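Setting Out the Play Kitchen: An Interview with the Toy Library at Satarham

Published Mon 14 September

The Satarham Toy Library lends play materials to families, preschool programs and early childhood centers throughout the district. Its play kitchen sets are the most requested items in the collection, and the waiting list for October is already closed. For this issue of the members' bulletin, we spoke with the coordinator of the pretend-play collection about how the sets are put together, how they are laid out for children and how they come back.

The collection currently stands at 647 items, of which a large share belongs to the kitchen sets. The coordinator has been in charge of it for four years and began by reducing the number of pieces that went out in each loan.

"When I started, a family would receive a tub with everything in it," the coordinator said. "There were three kinds of pizza, a cash register, and a great many vegetables that had lost their other halves. Parents told us that the tub was tipped out on the floor and that was the end of the game. We now lend fewer pieces, and the loans last longer because the children keep playing."

A standard set has 17 pieces. It includes something to cook in, something to serve on, and a small selection of food. Larger centers may ask for a toaster oven to go with it, subject to availability. The coordinator prefers to see the set arranged on a plain table before the children arrive.

"We recommend a white or light surface," the coordinator said. "A child of three can find the strawberry at once if there is nothing printed underneath it. We had a very handsome gingham cloth for some time. It was retired."

The arrangement is kept loose. Food is placed near the plate and bowl, and the larger pieces go where a child can reach them without leaning over everything else. Staff are asked to avoid lining the pieces up in rows.

"If it looks like a shop window, they are reluctant to touch it," the coordinator said. "I would sooner put the ketchup on the plate and leave the orange on the table. Somebody will want to correct that, and then they are playing."

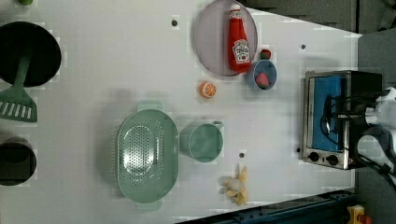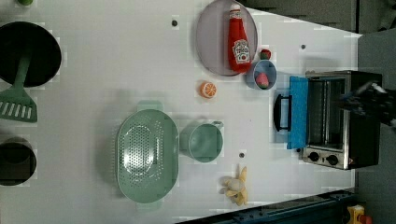
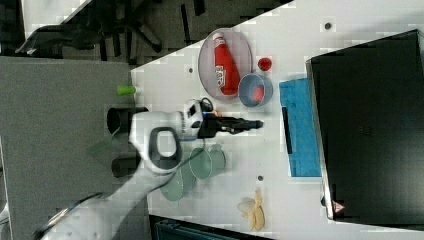
Ketchup on the plate, a light blue bowl beside it and a peeled toy banana toward the front of the table.

The ketchup bottle is, by the coordinator's account, the piece most often reported missing. It is also the piece most often found again, generally in a real refrigerator. The banana is popular with the youngest borrowers on account of its open peel.

Asked about color, the coordinator explained that the library has moved toward soft greens, blues and grays for bowls, cups and plates, leaving the stronger colors to the food. The change was made two years ago, when a number of older pieces were replaced through a purchase from the supplier Cardoso.

"It was a practical decision," the coordinator said. "Red and yellow should mean something to eat. It also helps us at the return desk. We can look over a tray and see whether the food is all there."

The colander has turned out to be a useful addition. It was bought for sorting and washing games, but children at the Povgate center use it as a bed, a boat and, on several occasions, a hat. The coordinator has no objection to any of these.

Cloths are lent separately on request. They may serve as an oven cloth, a tablecloth or a picnic blanket, and must be machine washable. Borrowers are asked to launder them before return and to wipe hard pieces with warm soapy water. Plush food should be spot cleaned only.

Packing remains the subject of most inquiries. Each set travels in a lidded box from Nidex, with a printed list fixed inside the lid. Pans and the colander go in first, followed by the plate, with cups and small food placed inside the larger pieces. The list should be checked at the table, before anything is put into the box.

"Children are very good at this part if they are asked," the coordinator said. "Read the list aloud and let them bring you each thing. It takes longer, and I would still do it that way."

Requests for kitchen sets may be made at the front desk or by telephone during opening hours. Members who hold a set past its due date are asked to return it before the October loan period begins.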